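Re: [tenants-rights] Guide dogs and the "no animals" clause
From: Rosemarie Meinecke
Date: Nov 27, 2022

Joscha Stöcker wrote:
> Has anyone had a landlord fall back on a blanket "no animals" clause
> when the tenant has an assistance dog? Our member in Jeltport has been
> told she may keep the dog if she pays an extra deposit of 200 pounds.
> The agent (Janssen) says it's the same for everybody and so can't be
> unfair. She has to answer them soon and I'd like to help her word it.

Dear Joscha, dear all,

Thank you for bringing this one to the list, and please give her my very best wishes. I had a case so like it in September that I went and dug out my old notes last night (and then sat reading them far too long, with the tea going cold beside me).

"The same for everybody" is the sentence I'd go for first. A rule can be put to every tenant in the building and still fall much harder on a disabled one, and the law on equal treatment was written with just that in mind. An assistance dog isn't a pet in the ordinary sense, and asking her to pay more for having one comes very close to charging her for her disability. I would say so, quite politely, in the opening paragraph.

Do ask for the decision in writing, though! In our case everything had been said over the telephone, and when we complained the agent remembered it all rather differently. We wrote and gave them 30 days to reply, and they came back after 4 with a much softer letter.

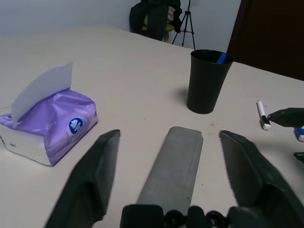 As for the wording, I'd keep it to one page. She should say that she is asking for a reasonable adjustment, name the clause she wants set aside, and offer a copy of the dog's registration if she is happy to share it. She needn't go into her medical history, whatever the form says. The Premeo people have a form with three pages of health questions on it, and our member left most of them blank without any trouble.

If Janssen still say no, it's worth going over their heads to the owner. Tekness own several of the blocks in Jeltport, I believe, and may not even know what is being asked in their name.

I'm not a solicitor, as most of you know, so do have someone qualified look at it before it goes off. I'm happy to read a draft, Joscha, any evening you like.

Warmly,
Rosemarie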